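Equipment Review: Indeck Height-Adjustable Work Table
Published 28 February 2026

The Stusimdale Shared Workshop Service reviewed the Indeck work table as a possible replacement for the fixed benches in its teaching rooms. The table was purchased through Mulcahy at the standard price of $344. No discount was requested or received.

Assembly required two members of staff. The printed instructions are clear, although the leg bolts are listed under the wrong step and the hex key supplied is too short for the rear crossbar. Staff used a longer key from the workshop's own set.

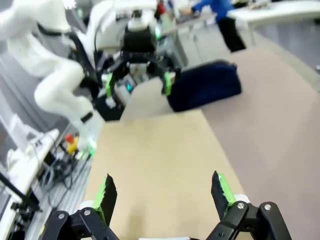 The top tolerated daily use well during the 18 days of the review. Pencil marks and white glue were removed with a damp cloth. Permanent marker left a faint stain near one corner. The table remained steady at its lower settings – at full height, a slight sway was noted when users leaned on the front edge.

The Gilent table now in use costs $242 and does not adjust. For rooms that serve adults only, the Service sees little reason to pay the difference. For rooms shared with school groups, the Indeck is the better choice.

The Service recommends the purchase with one reservation: replacement feet are sold only in full sets. Departments wishing to try the table may contact the equipment desk in Room 134.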